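Subject: Re: [tustutstead-list] Damp readings, ground floor store
Date: 25/04/2018

> The Kevia logger in the store still shows high humidity overnight.
> Would a second extractor help, or should we change the timer first?
> The Hindance unit is on the low setting at present.

Change the timer first. A second extractor pulls in more outside air, and at night that air is already close to saturation. The Hindance unit should run for 15 minutes in every hour between late morning and early evening, then stay off.

Before you alter anything, check the logger interval. The Kevia default is 600 seconds, which smooths out short peaks. Set it to 300 and leave it for 8 days. Export the file as CSV – the other format drops the dew point column.
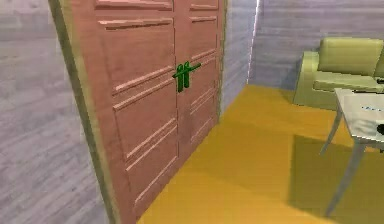 Dew point matters more than relative humidity in this case. If the inside figure follows the outside one with a short lag, you have an air leakage problem and the extractor is making it worse. If it stays high while the outside figure falls, the moisture is coming from the floor or the stored goods.

Raju sell a replacement sensor head for the older loggers. I would not order one until the existing head has been checked against salt solution in a sealed bag. Ours read four points high in June and only needed a new offset.

Please post the CSV to the list, not a screenshot of the graph.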